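The belt is the first thing Mechthild Tanner talks about. Green, flat, a bit shiny, metal rail down the side. She's been packing at Dodton for 19 years and still wipes it down before she touches anything else. Then the scale. 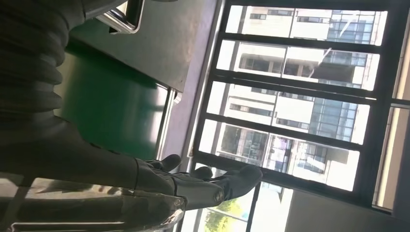
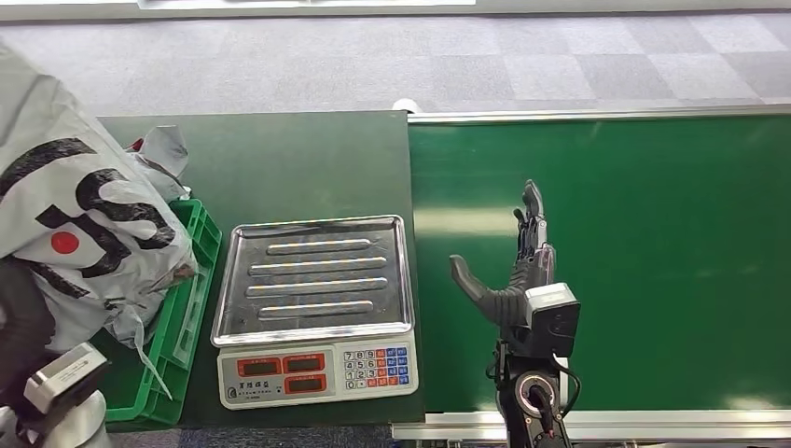 She wants a steel tray with ridges. Big number keys. Nothing fancy. "You want to hit the seven with your elbow if you have to," she says. The old one from Etumthorpe had flat buttons and everbody hated it. Gone by July.

Pieter Le Roux, two years in, weighs faster. Tanner says sloppier. He laughs, doesn't argue. Some 87 orders on a busy shift, all over the same tray, and teh lunch break never long enough. Coffee's awful too.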